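Why do roses have prickles and petals?

Hello again! I've been out in my garden in Astley this morning and I came in with a scratch on my thumb, so today I want to tell you about roses.

First, a secret that will let you correct grown-ups. Everybody says roses have thorns, but those sharp bits are really called prickles. A thorn is a kind of pointy branch and it grows from deep inside the stem. A prickle grows out of the skin of the plant, so you can often snap it off sideways with a little click. (Ask a grown-up before you try it. My thumb says so too.)

Prickles help keep hungry animals from munching the stem. On climbing roses they hook on to other plants as well – a bit like the hooks on a climber's rope.

Now for the green bits under the flower. They are called sepals. When a rose is still a bud, the sepals are wrapped tightly round it like a coat, and when the bud opens they fold back out of the way. People who make pretend roses put them in too. 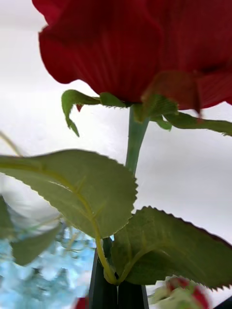
An artificial red rose, with its green sepals spread out under the petals.

Petals are the flower's way of showing off. A bee is looking for food, and a big bright flower is easy to spot. Wild roses mostly have just five petals, but gardeners have spent hundreds of years choosing the ones with extra, so some garden roses have more than 30. My favourite one grows by the back gate and I call it Cordeiro, after my old cat.

Bees don't see colours the way we do. Red looks very dark to them, but they can see ultraviolet, a kind of light that's invisible to you and me. Lots of flowers have patterns that only show up in it!

When a bee lands it gets dusted with a yellow powder called pollen. Off it flies to the next rose, and some of the powder rubs off there. That's pollination, and it's how the rose starts making seeds.

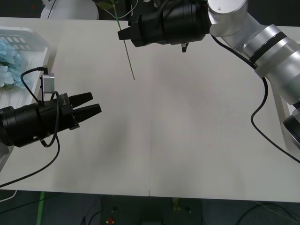
Seeds grow inside the rose hip, the round red or orange fruit that swells up once the petals have dropped. Lots of hips are ready in September, so it's a good time to look inside one. You want a flat, pale surface to work on, so that the little seeds show up nicely. Ask a grown-up to cut the hip in half, then tip the seeds out with a teaspoon. Don't touch the hairs inside, they're terribly itchy!

Hok-lam Ng, aged 8, wrote to ask me if you can grow a rose from a seed. Yes, you can, but you have to be patient. The seeds usually need a long cold spell before they'll sprout, and some take more than a year. I've got a pot of them by the shed and I still go and look at it every single morning.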